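4.2 Baskets, and why the label stays on

I should own up to my own habits before I get into other people's. I've got a drawer in my flat that holds batteries, takeaway menus, a bicycle lamp and a bag of foreign coins, and I have never once sorted it. So when Ashok Pal and I started planning this part of the study, I was quite sure that small open containers were where tidying went to die. You buy one, you put it on a table, and within a fortnight it's full of things that don't live anywhere else.

Our interviews don't really back me up on that. Of the 224 households that filled in the Plornitz questionnaire, most told us that a basket on a table had a fixed job, and they could name the job without stopping to think. Pegs. Hair things. The baby's socks. One woman in Lurkov kept hers for post she hadn't opened yet, and she was very firm that opened post went somewhere else (on the stairs, as we found out later in the visit).

What did surprise me was how many baskets still had the shop label on. I'd gone in expecting people to peel them off, as I do, usually badly, with half the paper left behind. Santosh Mittal had been saying since the pilot that we ought to make a note of labels and I'd been putting him off, so this section is partly an apology to him. The white basket in Figure 6 shows the sort of thing he meant, with the barcode label still there on the front.

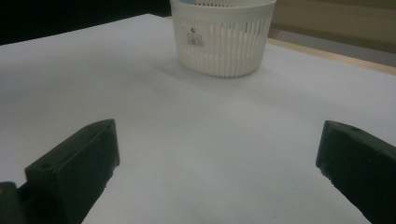

9 min read · 800 words in this section

Figure 6. Round white plastic basket with slotted sides and a printed label, on a white tabletop.

We asked people about labels only if they brought them up or if we could see one, so please don't treat what follows as a proper survey answer. The commonest reply was a shrug. After that came the people who meant to take it off "when it's in its place", and I've grown very fond of this group! For them a basket isn't quite part of the home until it's been given something to hold and somewhere to stand, and until then the label can stay. Several had owned the basket in question for more than a year.

A smaller group left the label on deliberately. They wanted to be able to buy a second one to match, and they'd been caught out before by a shop changing its range. I had a lot of sympathy with that, having once spent a whole December afternoon hunting for a lid.

Slots came up more than I'd bargained for as well. In the Nishad interviews (see 3.4 for how those were run) people liked openings in the side for two quite different reasons. Some wanted to see what was inside without tipping it out. Others kept damp things in there, sponges and bath toys mainly, and wanted the air to get round them. The complaints were nearly all about small objects: hairgrips poke through, pencils go in at an angle and catch, and crumbs end up on the table anyway. One father of twins had lined his with kitchen paper, which rather defeats the slots, but he was pleased with it and I wasn't going to argue.

Colour was a dull topic and I'll be quick. White was picked because it goes with whatever's already there. Ashok wanted a longer discussion of white on white, and whether a pale basket on a pale table gets overlooked when people tidy. It's a nice idea, but we only had 20 homes where we could have checked it and in most of those the table had a cloth on, so we've left it for the follow-up.

The last thing is where the basket stands. I'd assumed the middle of the table, like a fruit bowl. In practice people pushed it back, towards the wall or the far side, and pulled it forward when they were sorting. When we came back for the second visit, around 2 months on, we asked each household to show us how they'd use the basket on an ordinary evening, and the first thing nearly everyone did was clear a patch of table in front of it. They needed somewhere to spread things out before anything could go in. I hadn't thought of the bare bit of table as part of the storage at all, and it isn't in the coding scheme we took from Statik, so Santosh added a code for it by hand and went back through the earlier notes. The counts in 4.3 include his additions.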